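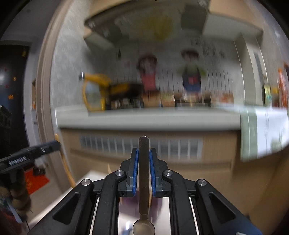 Figure 1. Slim metal utensil held upright between the blue-lined jaws of a hand-held gripper.

4. What people wear after they buy it

4.1 The diaries

Wardrobe research has long suffered from asking people what they wear. People are glad to answer, and the answers describe a wardrobe in which the linen blazer goes out every week and the gray sweatshirt is kept for painting. We therefore asked our 27 participants in Jeltdale to keep a daily log in the Tillmont diary for 20 weeks, beginning in February, and to enter every garment visible to another person when they left home. Underwear was excluded at the request of the participants and, after some thought, of the authors.

Each new purchase got its own page in the diary: where it was bought, the price, what the buyer thought it would be worn with, and how many times they expected to wear it in the first 12 weeks. We call this last figure the promise. The number of logged wears over the same period is the record. Most of this section concerns the distance between them.

Two rules gave trouble from the start. The first was that a wear had to last at least an hour, which several participants met by sitting in a café until the hour was up. The second was that shoes changed in the car counted as two pairs. One participant objected that her commuting sneakers were "transport, like a bus," and logged them under protest for the whole study. We kept her entries, and the protest is preserved in the comments field.

4.2 The promise and the record

Promises were generous. Coats were expected to be worn daily in weather that Jeltdale gets only on and off, and party clothes were assigned to parties nobody had yet announced. The widest gaps came from items described on the purchase page as "versatile." We had no hypothesis about this word and have since developed several. In the comments it usually meant that the buyer could imagine the garment with jeans, and also with something other than jeans, and had not yet put it on with either.

The narrowest gaps belonged to clothes bought with little ceremony. A plain striped top from Brindeck, picked up on the way to the register with a pack of socks, became one of the most heavily logged pieces in the study. Its owner's purchase note reads, in full, "fine." By her final entries she was looking for a second one and found it had been discontinued in every color except mustard. She bought the mustard. It was worn once, to return a library book.

Flat sandals did well, as they generally do. So did a pair of wide trousers bought at Beaudoin in the clearance week, although the buyer had promised them to herself for work and wore them almost entirely to the garden center. We scored this as a kept promise, on the view that the trousers had been worn and that where they went was their own affair. A reader who prefers the stricter scoring will find it in the appendix, where the overall pattern is the same and the trousers do less well.

4.3 Compliments

Participants could tick a box if anyone had remarked on the outfit. We expected compliments to lead to repeat wearing, and for shoes and bags they did. For dresses the effect ran the other way. Several participants wrote that a praised dress had now "been seen" and needed a rest, sometimes a long one. One green wrap dress drew so many kind words at a single lunch that it was not logged again before the diaries closed on 17th October.

Remarks from family members were recorded separately. "Is that new?" was ticked as a compliment by some and as an accusation by others. We have left both readings in the data, as the tone of voice was not logged.

4.4 Price

Cost per wear is much loved by people who have just bought something expensive. We calculated it anyway. The cheapest item by this measure was a canvas tote that had come free with a magazine, and the dearest was a pair of satin heels worn from the bedroom to the hallway mirror and back, a trip that fell short of the hour and so left us dividing by zero. We entered the heels as missing.

Price had little bearing on the record once garment type was taken into account. It had more to do with the length of the purchase note: the more an item cost, the longer its owner wrote about how often it would be worn. A larger sample, of 1000 diaries or more, would be needed to separate this from the habits of people who like writing notes, and we suspect that our sample contains a good many of those.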